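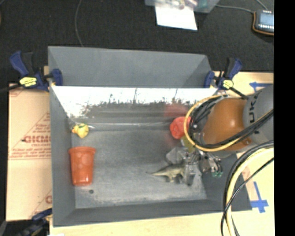
Toy bin

A toy bin is an open-topped container for keeping loose toys in, usually set on the floor or on a low shelf where a child can get at it. It goes by toy tub, toy tote and toy box too, although I was raised to believe a toy box has a lid, and I'll stick to that in this article (feel free to grumble). I look after the storage pages on this site, and bins are my favorite of the bunch, so this one runs a little long!

Shape and size

Most toy bins are rectangles with walls that slope outward from the floor to the rim. The slope lets empty bins nest inside one another in the store or the garage, and it also makes it easier to reach down into the corners. The cost is floor space. A bin that looks roomy from the top always has a smaller floor than you'd think, and I have been fooled by this more than once when trying to lay a wooden train set flat in the bottom of one.

Shallow bins, with walls no taller than a child's forearm, are the ones that get used. Deep bins hold more, sure, but everything sinks. The whole lot gets tipped onto the rug to find one dinosaur, and then you have a bin and a rug full of toys. If I could change a single thing about the bins in my own house it would be the depth.

Color

Gray is a good plain color for a bin. A yellow duck or a red cup shows up against it right away, and a small child who is looking for the duck finds the duck. Bright bins are more fun on a shelf (I do have a turquoise one and I love it) but bright toys get lost in them. White shows every crayon mark. Clear bins are handy for seeing what's inside from across the room, at least until they get cloudy.

What goes in one

The classic contents are small, tough, and belong to no set. Rubber ducks, plastic cups, toy dinosaurs, balls, the odd vehicle, a piece of play food with tooth marks in it. Families sometimes call this the mixed bin or the everything bin. In my house it's the Boreo, after the name printed on the side of the first one we owned, and that name has outlived the bin by years.

Things that do badly in a mixed bin:

Puzzles, which lose a piece on the first day.
Anything with a long thin part that snaps.
Books. The covers bend and then they never quite close again.
Dolls with hair, if there is also modeling dough in there. Learn from me.
Sets with a number on the box. I once bought a secondhand building set, 858 pieces according to the lid, and put it in a mixed bin "for now."

The rubber duck deserves a line of its own. It is a bath toy, but in nearly every home I've visited at least one duck has moved to dry land for good and lives in the bin with the dinosaurs. If a duck has a hole in the bottom, squeeze it out and let it dry before it makes the move, or the water trapped inside goes musty. The same goes for any hollow squeezy toy.

Cups are another regular. A plain plastic cup with no handle gets used for stacking, scooping, pouring, hiding things under, and being a hat for a bear. I would keep a cup in every bin even if I had to throw out half of the proper toys to make room.

Mixed bins and sorted bins

Sorted storage gives each kind of toy its own bin, often with a label or a picture on the front. It looks wonderful. Some children take to it, especially once they're old enough to care where their animals sleep. The Maes method, which went around our town by way of the Gendcombe toy library, uses 2 bins per child and no more: one for things that go together and one for everything else. I tried it for a whole August and it's the only system that lasted past the weekend for us, so I'm biased.

Strictly sorted setups tend to need an adult to run them. A mixed bin can be filled by a two-year-old, and that counts for a lot at the end of the day.

Wear

A working bin gets scuffed. Toys slide and get dropped and dragged, and the floor of the bin goes pale in patches where most of the rubbing happens. This is only looks. Scuffs don't weaken a solid plastic bin in any way that I've ever noticed. Cracks are different, particularly at the rim or in a corner, where the edge can be sharp enough to catch a finger. Tape is not a fix (I've tried three kinds). Move a cracked bin to the garden shed.

Cleaning

Take everything out first, including the crumbs and whatever the crumbs have stuck to. Warm water and dish soap will do for both the bin and the hard plastic toys in it. A soft brush gets into the corners. Rinse, turn the bin upside down on a towel, and let it dry all the way before filling it again. Scrubbing powder leaves its own scratches, and they hold dirt after that.

Some dark spots on a bin floor are marker or rubber and won't come off with soap. I leave mine.

Buying one

Run your hand along the rim in the store. A smooth, rolled edge is worth paying extra for. My current bins came from a Plonano outlet and cost more than I wanted to spend, and they've held up to being sat in, stood on and ridden down the hall. Measure your shelf before you go, at the rim and at the floor of the bin both.

See also: Toy box; Stacking crate; Bath toy storage; Play shelf

Page last edited Sunday, May 10, 2020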